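3.2 Loading of settings at start-up

The second group of tests concerns the time which the replacement firmware needs before it accepts the first command. We used two boards, Rolteo and Stollier, and each of them was started 40 times with the original program and 40 times with ours. The settings file had 781 entries in all runs. On the Rolteo board the original program reads the whole file before it does anything else - this explains most of the delay that its users complain of. Our loader reads only the entries for the modules that are switched on, and leaves the others until they are asked for.

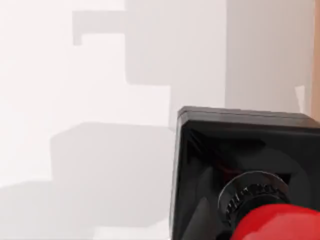 Figure 2. Wrist housing with metallic ring, simulated view.

Dzintra Vasiliauskas has objected that a late reading of entries only moves the delay to another place, and that a user who opens the menu in the first seconds will wait as long as before. We agree with this for the Stollier board, where the memory is slow and the menu needs nearly every entry. For Rolteo the objection is weaker, as the menu there is kept in a separate file.

A further question is what should happen when an entry is damaged. The original program stops with an error number. Ours takes the default value and writes a line in the log, which can hold 3,000 lines before the oldest are removed.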